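会议纪要

会议名称：机器人开放日及操作演示筹备与总结会
会议时间：2月15日下午
会议地点：Puvska楼二层会议室
主持人：Tuva Hovland
记录人：综合办公室
出席：研发部、实验室管理组、对外联络组、安全与设施组有关人员
列席：Rustad公司来访代表Darmawan Nair
缺席：财务组（已提交书面意见）

一、确认上次会议纪要

与会人员对上次会议纪要无修改意见，予以通过。上次会议遗留的访客胸卡样式问题已由对外联络组办结，不再列入议程。

二、开放日总体情况通报

对外联络组通报，本次开放日登记到访97人，来访者以院校师生及区域内制造企业技术人员为主。上午为讲解与参观，下午为操作演示及自由交流。登记台设于一层东侧，午前曾出现排队，后增开一处登记点，情况缓解。联络组建议下次采用分时段预约，将院校团体与企业访客错开。

主持人指出，参观路线整体顺畅，但二层走廊指示牌位置偏高，部分访客误入办公区。安全与设施组应于下次开放日前重新设置指示牌，并在办公区入口加设提示。

三、操作演示情况

研发部汇报，下午安排了两场演示，内容均为日常物品的抓取与放置，由Brurer项目组承担。第一场按计划进行，第二场因前一环节问答延长，推迟开始，讲解部分相应压缩。研发部认为，访客对灵巧手抓取形状不规则物品最感兴趣，提问集中在以下方面：手指关节的控制方式、更换物品后是否需要重新示教、软质物品抓取时的受力判断，以及整套系统在普通办公桌上部署所需的条件。

关于重新示教的问题，研发部说明，现阶段更换物品后仍需补充示教数据，所需数量视物品外形而定。会上对是否在展板上公开有关数据进行了讨论。研发部倾向于公开，联络组认为应先统一统计口径。会议决定暂不公开，待Nasness测试场的对比结果出具后再议。

实验室管理组补充，截至开放日前，Brurer项目组累计完成示教记录1272条，已按物品类别归档。归档目录中有一部分类别名称前后不统一，例如同类物品分别记为“拖鞋”与“便鞋”，“支架”与“托架”。管理组要求项目组于4月前完成名称统一，并在目录首页注明修改日期。

四、来访单位意见

Darmawan Nair代表Rustad公司对接待安排表示感谢，并提出意见如下：

（一）演示讲解以原理为主，企业访客更希望了解系统调试与日常维护的工作量。建议增加由操作人员讲解的环节，介绍开机检查、线缆整理、故障复位等具体步骤。

（二）访客与演示桌之间的距离偏远，后排难以看清手指动作。建议架设显示屏同步播放近景画面。

（三）英文讲解材料中部分术语与设备操作界面所用术语不一致，建议统一。

主持人对上述意见表示接受。关于第（二）项，安全与设施组认为不宜缩短访客与设备的距离，同意以显示屏方式解决，设备由研发部调配。关于第（三）项，由研发部提供术语对照表，联络组据此修订。

Nair同时询问，Rustad技术人员能否在开放日以外的时间到实验室观摩日常操作。主持人答复，原则上同意，须提前提交人员名单，由实验室管理组陪同，观摩期间不得自行触碰设备。录像事宜另行商定。

五、演示桌面布置与用电安全

安全与设施组汇报了对操作区的检查意见。该组认为，操作区用电总体符合内部规定，但桌面布线仍有改进余地。插线板与操作物品同处一张台面，适配器较多，线缆交叠后不便于逐一核对；饮料容器与带电设备同桌摆放，与实验室管理办法第六条的要求不符。

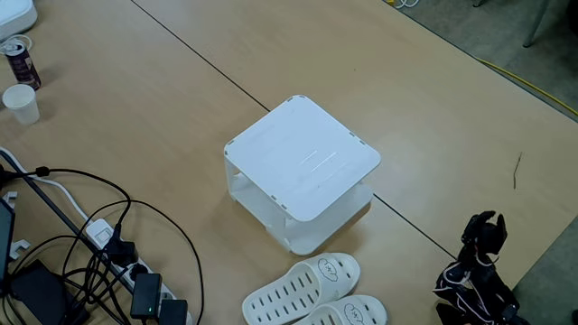
研发部表示，插线板位置受桌面拼接方式及墙面插座位置限制，移至桌下需加装固定槽，预计不影响日常示教工作。实验室管理组同意由该组统一采购固定槽及理线带，费用列入实验室日常维护科目。财务组书面意见对此无异议，但要求采购前提供比价材料。

会议就以下要求达成一致：

1. 操作台面仅放置当次任务所需物品及必要设备，饮水一律置于指定饮水区。
2. 电源适配器加贴标签，注明所属设备及责任人。
3. 地面线缆凡经过人员通行区域的，须加装线槽。
4. 每次演示前由操作人员与安全员共同检查，并在检查表上签字。

研发部就第1条提出，部分示教任务需要在台面保留与任务无关的物品，以采集较接近实际使用环境的数据，如一律清空将影响数据的多样性。经讨论，会议同意将此类物品列入任务单，经组长确认后可以保留，但液体容器及易燃物品除外。安全与设施组保留意见，要求在下一季度检查时对执行情况进行复核。

六、下次开放日初步安排

下次开放日拟于4月举行，具体日期待Nasness测试场确认场地后另行通知。对外联络组提出初步方案：上午接待院校团体，下午接待企业访客，演示仍由Brurer项目组承担，另邀请Rustad公司作一次应用交流。访客人数上限暂不确定，待安全与设施组核定二层疏散能力后提出。

Tuva Hovland强调，演示任务的难度应与讲解时间相匹配，不宜临时增加未经试运行的任务。研发部应提前提交任务单，并至少完成一次全流程预演，联络组及安全与设施组派人到场。

七、议定事项及责任分工

1. 研发部：提交下次开放日任务单，编制术语对照表，调配近景显示屏。
2. Brurer项目组：完成示教记录目录的名称统一，修订设备开机检查表。
3. 实验室管理组：采购并安装固定槽、理线带，办理Rustad技术人员观摩手续。
4. 安全与设施组：调整二层指示牌，核定疏散能力，复核台面管理执行情况。
5. 对外联络组：制定分时段预约办法，修订英文讲解材料，收集访客反馈表并形成汇总。

八、其他事项

联络组询问，开放日剩余的宣传册如何处理。会议决定由综合办公室统一保管，内容如无变动，供下次使用。

实验室管理组提醒，访客登记表含个人联系方式，应于统计完成后按档案规定存放，不得在各组之间转发。

下次会议时间由综合办公室另行通知。

分送：与会各部门、财务组、Rustad公司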